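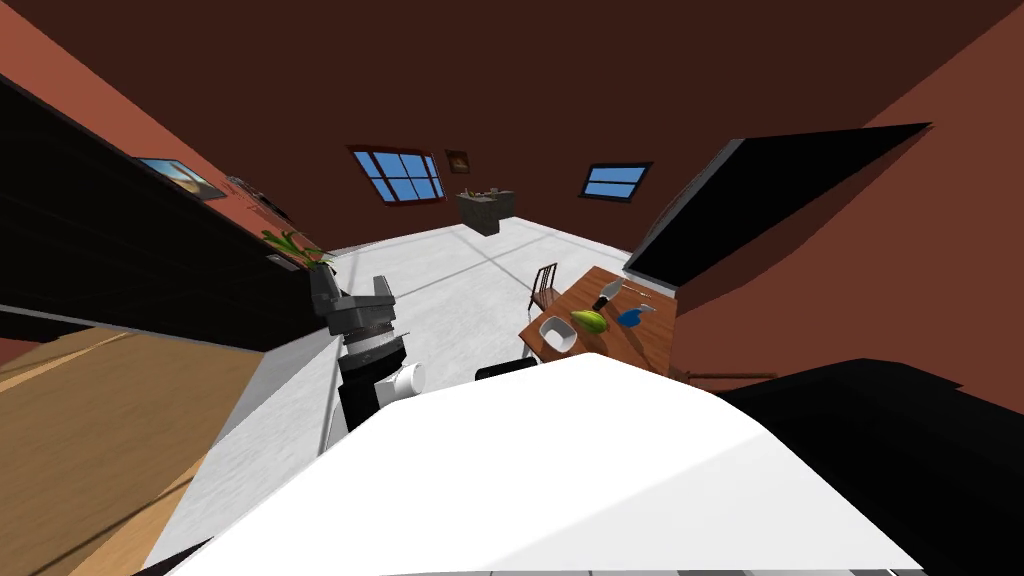 Section 4: Setting Up Your Sourdough Starter Jar

Welcome to the best part of the Dromberg Home Baking Kit! Once your starter is going, it will keep you in bread for years, and setting it up takes very little work.

Before you start

Wash the jar, lid and spatula in hot soapy water and rinse well. Let everything air-dry. Take the rubber seal off the lid and put it away - you won't want it until the starter lives in the fridge (see Section 6).

Day 1

1. Set the empty jar on your kitchen scale and press TARE.
2. Add 4 tablespoons of whole wheat flour and the same weight of lukewarm water.
3. Stir until no dry flour is left, then scrape down the sides.
4. Slide the marker band down to the top of the mix.
5. Rest the lid on loosely.

CAUTION: Never clamp the lid during the first week. Gas builds up fast and the glass can crack.

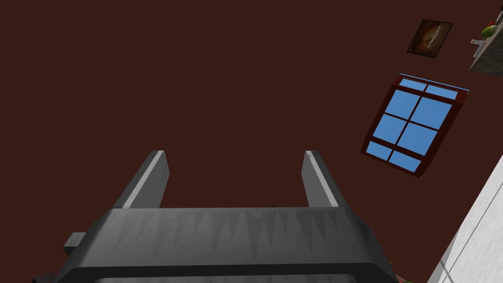 Day 2 onward

6. Spoon out half of the starter and throw it away, or save it for pancakes (they're wonderful!).
7. Feed what's left with equal weights of flour and water.
8. Move the marker band to the new level.
9. Repeat once a day, at the same time if you can.

Note: A burst of bubbles on day 2 followed by a very sleepy day 3 or 4 is normal. Keep feeding! The real yeast is just getting going.

Note: In a cool kitchen, allow up to 16 days. Zodwa Nel, who tested our recipes, started hers in November and it was still slow in the second week - it now makes a fantastic rye.
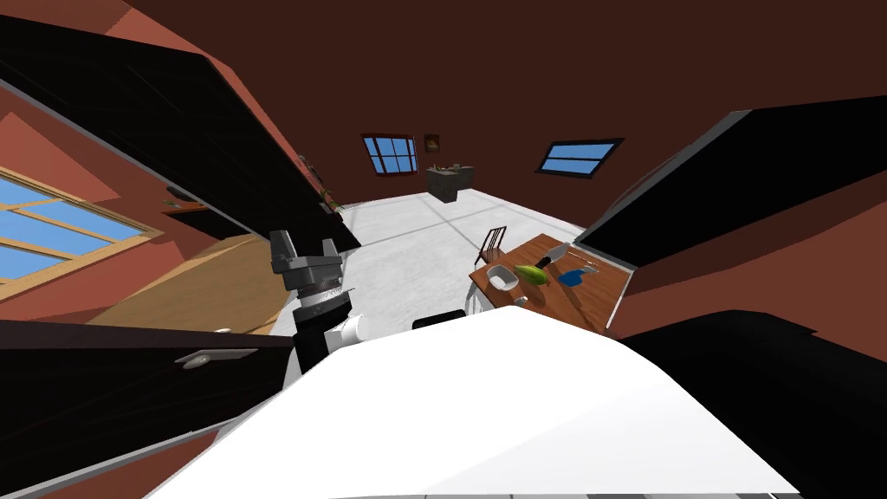

Is it ready?

10. Feed the starter and check it after a few hours. When it doubles past the band two days in a row, go to Section 5 and bake your first loaf.

CAUTION: Pink or orange streaks mean the starter has spoiled. Throw it all out, wash the jar and go back to step 1.

Replacement marker band: part no. 2505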